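Keepsake box

A keepsake box is a container, usually with a lid, where a person puts small things they want to hang on to. I've also heard it called a memory box, a treasure box or (in my family, anyway) "the Zaugg," after the boot company whose carton my grandmother used for 28 years. I look after this entry for our household storage pages, so you'll get a fair bit of me in it.

Form and materials

Almost any box will do the job! Shoe boxes and gift boxes are the everyday choice, and old cookie tins come up a lot too. Rigid gift boxes hold their shape well, and the ones with a pale lining make it much easier to spot a loose earring or a ticket stub at the bottom. I like a shallow one — you can see most of what you own without digging. Flanis used to sell a flat-pack model with paper dividers, and I still have 3 of them, one missing its lid.

Contents

What goes in is up to the owner, but certain things turn up again and again: cards, booklets, tags off gifts, foreign candy, tiny toys still in the wrapper. Packaging counts. Wilson Quintero, who wrote the first version of this entry, kept 411 candy wrappers flat between sheets of tissue, and he swore the printing was better than most posters. Food is the one category where people argue. A sealed packet looks harmless in June and a lot less so a few summers later, and I've moved to keeping the box and eating the insides.

Sorting

Most people sort on the bed, me included. It's wide, it's soft if you drop something, and a plain or pale blanket gives you somewhere to lay out the little pieces. The Pliltov method (named for the town where I learned it) puts flat paper in first, then boxed items, then anything with a string or a tag on top. A box of ordinary shoe size takes about 200 flat pieces before the lid starts to lift.

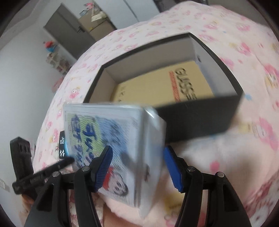
Should paper and boxed items share one keepsake box?
They can, as long as the paper lies flat underneath and the boxed items are light. Heavy things get their own container.

Labeling

Put the label on the short end, where you can read it on a shelf. Prernum makes a peel-off kind that doesn't tear the cardboard. I write a name and a year and leave it there — longer lists go out of date the next time the lid comes off.

See also: gift box, scrapbook, time capsule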